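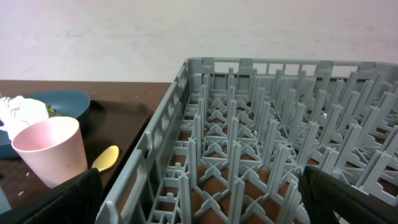
Frequently asked questions about the Khunthong shared kitchen

Who can rent the kitchen?

Any person who cooks food to sell in Susgate can ask for a place. You do not need to have a company already. Many of our members began with one product, for example a chili paste or a small cake, and they still work alone.

How much does it cost?

One session of 4 hours costs $100. If you come every week, it is better to take the monthly plan for $199, which includes three sessions. Gas, water and hot air oven are in the price. Parking is not.

How do I book?

Please write to Daranee Wiriya with the day you prefer and what you want to cook. She answers in the mornings, except Monday, when the kitchen is closed for cleaning. In May we are usually very full, so please write early.

Can I bring my own equipment?

Yes, if it is clean and the cable is not damaged. We have 18 shelves for members who wish to leave their things between sessions. Put your name on everything, also on the lids.

Do I have to wash the dishes myself?

Yes. Wash, rinse and let them dry in the rack, and leave the counter wiped for the next cook. Trays can be left beside the rack.

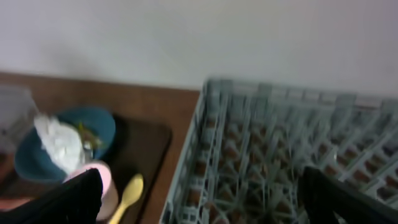 May I cook with nuts or shellfish?

You may, but you must tell us when you book. Ekkachai Thammasiri makes the timetable, and he will give you a late session, so that the room can be cleaned fully afterwards.

What happens if I must cancel?

Until two days before, you can move the session to another date without payment. After this we keep half of the price.

Can I sell my food from the kitchen?

No, we have no license for a shop. Several members sell at the Radik market on Saturday, and Daranee can send you the form for a table.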